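2024-10-09

Today I finished the count for the garden set in Batar. We have 3,615 simulated runs, and I took out 209 of them where the log was not complete. It took me about 2 hours. The method from Julard gives better results on the wide views than on the close ones – I expected the opposite. In November I will repeat it with 13 new gardens and write to Plillex about the difference. I am tired but content. 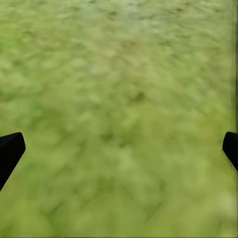
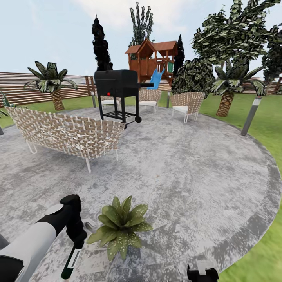
Garden set, simulation: grass close up (first), patio with the arm (second).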